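Home About Teaching Stories Contact

Print this page | E-mail this page

Filed under: People and Places, Teaching

Making a wound worth stitching

6/17/23

The kettle in the workshop on the ground floor of the Raudsepp Building shares a shelf with food colouring, cornflour and a jam jar of bent needles, and the woman who makes Godden's practice tissue is very firm that you check what's in your mug before you drink it. She has been pouring pads for five years now, and she keeps a tally in pencil on the inside of the cupboard door. On the morning I visited it stood at 3,151.

"And I could tell you something about nearly every batch!" she says. "The early ones were dreadful. They felt like a bath mat. You'd put a needle in and it would squeak."

The pads are called Plosomecks, after a nonsense word one of the first students used for the noise the mixture makes going into the tray, and the name has stuck so well that it's on the order forms. They come out a pale cream. She did try a more lifelike pink for a while, and still has a box of them, but on cream you can see straight away where the needle has gone and where it's about to come out. Then there's the blood, which she mixes herself, and which goes on last. 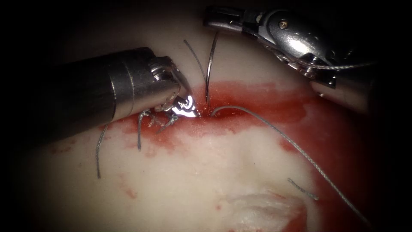 Surgical Skills Workshop, Godden School of Medicine, Sallunberg Campus

"Blood changes everything," she says, and she lights up at this point (she had been fairly lit up already). "On a clean pad everybody is marvellous. Put a good smear of red across it and suddenly the edges of the cut are hard to find, the shiny bits look like thread, the thread looks like nothing at all. It's so much closer to the real job."

Getting the red right took far longer than getting the pad right. Her notebook has 66 recipes in it, most of them crossed out. Some were too orange, one set like jelly overnight, and one from last March stained the sink and two of her jumpers. What she wants is something dark where it gathers in the cut, thinning to pink where it has been dragged about. She tests each new mix by wiping it with a swab and looking at what's left behind. "If it wipes away to nothing, I don't want it. Blood doesn't wipe away to nothing, it gets everywhere, you find specks of it miles off."

We moved on to needles, and I should admit that I had never held one. I'd imagined something like the needle in my sewing tin. A suture needle is curved, with the thread fixed on at the blunt end so there's no eye to catch, and the whole trick is to let the curve do the work. You turn it through. If you push it straight, it tears the pad, and she can spot a torn pad from across the room.

"I tell them to think of going round a roundabout," she says. "In at one side, follow it round, out at the other. People want to take the short cut. Please don't take the short cut!"

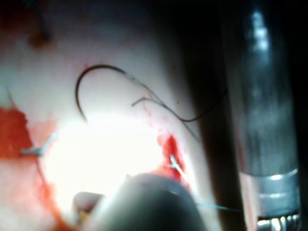
Thread is the other thing she could talk about all afternoon, and I was very happy to let her. A long tail is a nuisance because it loops about and gets under whatever you're trying to do next, while a short one leaves you nothing to tie with. Beginners nearly always look at the needle and forget the rest of the line trailing behind it. She likes them to stop after each stitch and find the whole length of it with their eyes, from the pad back to the needle, before they go again.

She also keeps the used pads, or the interesting ones. There are 217 in the drawers under the window, each with a paper label giving the batch and what went wrong or right. She pulled out several for me. One had stitches so even that they might have been ruled on. Another had a row that started well and wandered off to the left, and she is rather fonder of that one.

"You can see them thinking," she says, running her thumb along it. "There, look, that's where they got cross. And then they slowed down and the last two are lovely."

Next on her list is a pad with a softer layer underneath, so that the cut gapes a little when it's pulled. The first tray was setting by the radiator while we talked, under a tea towel, and I was told very kindly not to poke it.

Print this page | E-mail this page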